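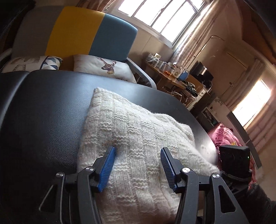

Monday Night With the Clinen Orchestra

I have been going to the Clinen Chamber Orchestra for six seasons now, and I still get there way too early. Doors open at 7, I'm in the lobby by 6:30, reading the program notes twice and pretending I understand what "sonata rondo" means. (I have looked it up. It doesn't stick.)

This week they played in Prumanlow Hall, a much nicer room than the school auditorium they were using before. It seats 564, and I'd guess most of those seats had somebody in them, which made me happy. A Monday in November is a hard sell!

The first half was all Haydn, two symphonies back to back. I know some people find that a bit much. I could have listened to a third. The strings have gotten so tight this year, and the slow movement of the second one was so quiet that I could hear the heating system ticking behind me. The conductor is new this season and barely moves. Tiny little beats, almost nothing from the shoulders, and then one big sweep of the left arm and the whole cello section leans in. I kept watching that left arm.

Then intermission, with the usual line for the one coffee urn. I gave up and ate a granola bar in the stairwell.

Second half was the Mozart clarinet concerto, and oh, the Adagio. I've heard it in movies and dentist offices and I figured I was immune. Nope. The soloist took it slower than my recording at home and came back to the main tune so softly the second time around that I stopped breathing for a bit. My one complaint is the last movement, where the horns got a little excited and covered her up in the low passages. From row M, anyway. Maybe it was fine up in the balcony.

There was an encore, something short for clarinet and strings that wasn't announced. If you were there and you know what it was, please leave a comment, it's been in my head for days.

Getting Home

The 21 bus stops running early on weeknights, so I walked down to Metel Street and caught the other one. Cold, but I had the concerto to hum.

Next Up

The next program is in January and it's all English music for strings, so lots of Elgar, I'm assuming. Tickets are on sale at the Hamdy box office already. I bought mine at the counter and the man there told me the side balcony has the best sound in the building, so I'm trying that instead of my usual row. I'll let you know if I can see the conductor's left arm from up there.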